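4.2 Packing small snacks at the table

The second task group covered the packing of individually wrapped snacks into a cardboard box. We chose it because mixed snack boxes are still put together by hand in most of the small shops we visited, Semaan and Piltby among them, and because pillow-shaped wrappers behave differently from the cartons and tins discussed in Section 4.1. A carton has flat faces and a known height. A pillow pack has air in it, shifts when pressed, and rests on the table at whatever angle it was dropped.

Packers at Hondgate worked from a written order sheet. Each box was to hold 24 pieces, with the heavier items on the bottom and the puffed or flaky ones on top. In June we collected 300 packed boxes and opened them again after a short trip by van. Crushed corners were noted, as were torn seals and labels that could not be read from above without moving the piece. The last point matters to the shops, as customers tend to judge a mixed box by its top layer.

Most damage was found along the crimped ends. When a piece was pushed down between its neighbors, the serrated edge caught on the next wrapper and folded over. Pieces laid flat with the ends overlapping did better than pieces stood upright, although the upright method saved space. Flaky pastries broke more often than rice crackers under both methods.

The work surface also had some effect. On a bare tabletop the packs slid when touched, and packers used the side of the box as a stop. With a cloth underneath they slid less. Figure 3 shows a single piece, with the box standing directly behind the item on a patterned tablecloth.
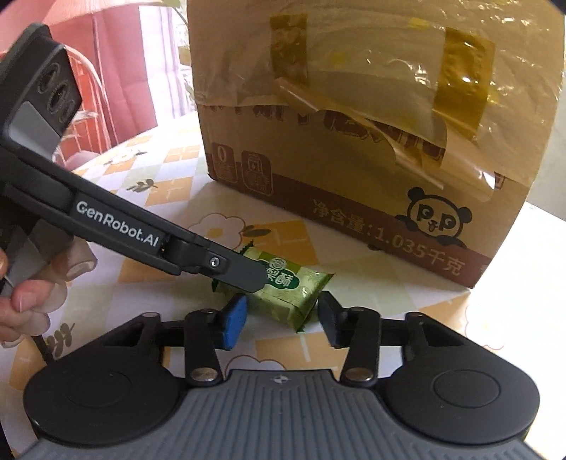
Figure 3. A single snack in a light green wrapper with crimped ends, lying at a tilt in front of the cardboard box.

Carla Hamdan objected to the order sheet itself, saying that the rule of heavy items first made sense for tins but slowed the work with snacks, where the weights hardly differ, and that she would sort by wrapper size. We tested her suggestion on 10 further boxes. Packing went faster in all of them, and the top layers were more even. The number of folded ends did not change. Sorting by size was kept for the trials at Faltetti, which are reported in Section 4.3 together with the results for jars.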